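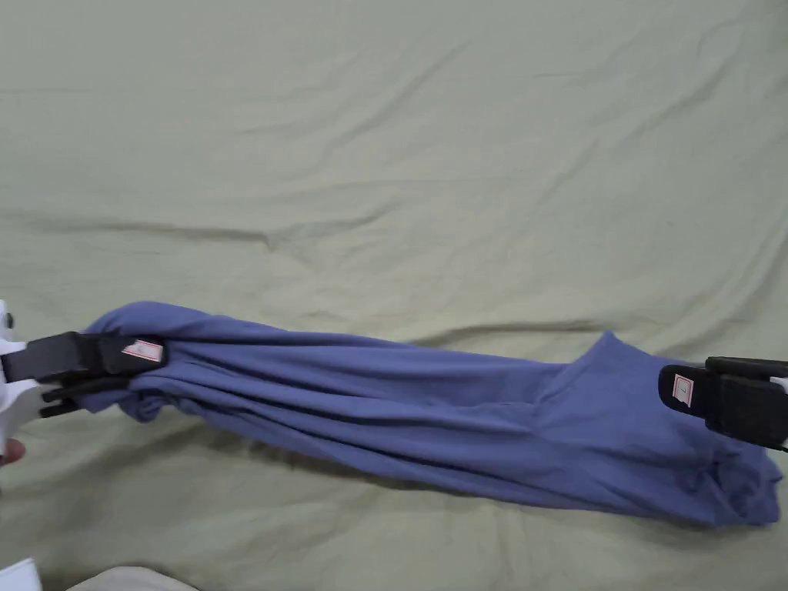 # How to Fold a Week's Laundry Before You Start Resenting It

My method for laundry used to be a chair. The clean clothes went on the chair, the chair stopped being a chair, and by midweek I was getting dressed from a heap. Then Suryani Ong, who rents the other half of our duplex and has opinions, saw the chair. What follows is mostly her system, with my shortcuts put in and a few of her stricter rules quietly dropped.

## What you need

- A clear, flat surface at about hip height. A bed works if you're short or the bed is tall.
- One dry load. Damp is a different problem, and it smells.
- 20 minutes.
- Something to listen to that you don't mind interrupting by swearing.

You do not need a folding board. I own one. It cost 49 dollars and now levels the bookcase.

## Step 1: Sort before you fold

Make piles by type and ignore whose things they are. Shirts with shirts, pants with pants. Your hands get into a rhythm when they do the same fold over and over, and you lose it every time you switch to a pillowcase.

Socks go in a bowl. Do not look at the bowl yet.

## Step 2: Shake and smooth

Hold each piece by the shoulders or the waistband and give it one hard snap. Lay it down and run your palms from the middle outward. Most of what people call ironing can be skipped if you do this while the load is still warm from the dryer.
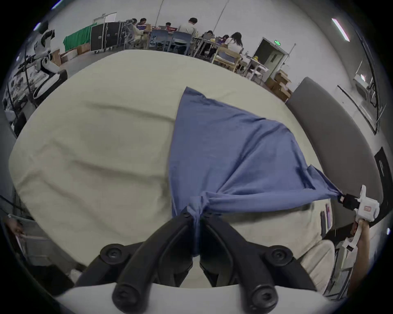 Seams first, if you're fussy. Pull the side seams straight and the rest of the cloth will more or less follow. If a shirt insists on twisting, it was cut crooked at the factory and you are allowed to give up on it.

## Step 3: Fold the shirts

1. Lay the shirt face down, collar away from you.
2. Bring one side in to the middle, then fold the sleeve back on itself so it runs down toward the hem.
3. Do the other side to match.
4. Fold the hem up to just short of the collar.
5. Fold in half again, or in thirds if your drawers are shallow.

Stand it on its edge. If it stays up, good. If it flops over, call it a "soft fold" and move on.

Long sleeves are the same with more swearing at number 2. 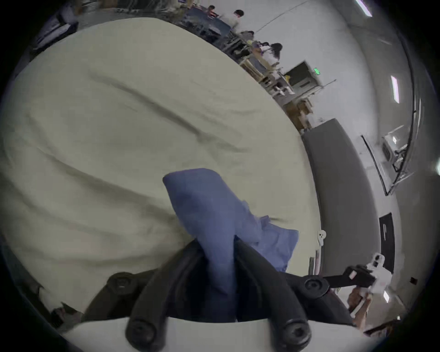
**Can I roll shirts instead of folding them?**

Rolling is fine for T-shirts and pajamas, and it's better for suitcases. Anything with a collar or buttons should be folded flat.

## Step 4: Pants, towels, and the fitted sheet

Pants: one leg over the other, then thirds. Towels: long edges in, then thirds again, folded side facing out so the shelf looks like you have your life together.

For the fitted sheet, put a hand in each of two corners, tuck one corner into the other, repeat with the remaining two, and lay it down as a sort of rectangle. Branwen Lougher swears hers come out square. I have seen inside her linen closet and will say no more.

## Step 5: Put it away

This is where I fail. A folded pile left on the bed will be on the floor by 11 p.m. Put each type away as you finish it, and leave the sock bowl for last. Give any single sock until April to find its partner, then make it a dust rag.
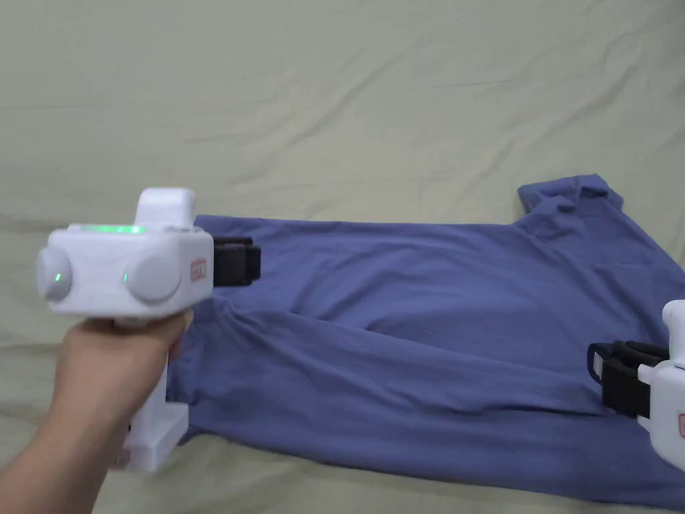
*Shirts go on the sheet one at a time.*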